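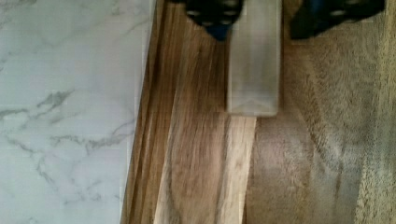 **plumton_pete:** Oil, every time. Wax on its own sits on top and goes patchy the first time you put a wet mug down.

**Caltness50:** Thanks Pete, that was quick! I've got the food-safe oil from Omunow in the cupboard already, so that's one vote for using it up. My worry is the pale stripe - it's sapwood, I think, running down through all that dark brown, and I love it. Won't oil turn it yellow?

**Máté Takács:** It'll warm up a bit. Mine did, and you stop noticing. I'd be more bothered about leaving a board that size bare next to marble. Any oil that creeps off the edge will mark the stone if it isn't sealed.

**Caltness50:** Oh no, I hadn't even thought about the marble. Right, it's coming off the worktop before I open anything.

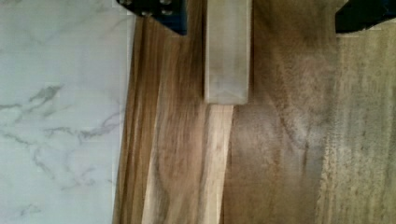 I did a test patch on the underside last night (one thin coat, wiped off after 5 minutes) and the grain came up gorgeous, all swirly. The pale bit has gone slightly creamier but I can live with that.

**plumton_pete:** Told you. Now do 3 coats, a day between each.

**dovetail2207:** Disagree with Pete, sorry. Two coats and then a beeswax paste over the top. Three of oil and it'll feel greasy till November.

**plumton_pete:** Only if you don't wipe it off properly!

**Máté Takács:** Sand any rough patches first - whichever of them you listen to.

**Caltness50:** Going with two and then deciding. Does anyone know if the Szilágyi paste smells? I've got bread to put on this.

**dovetail2207:** A bit like honey for up to 3 days, then nothing.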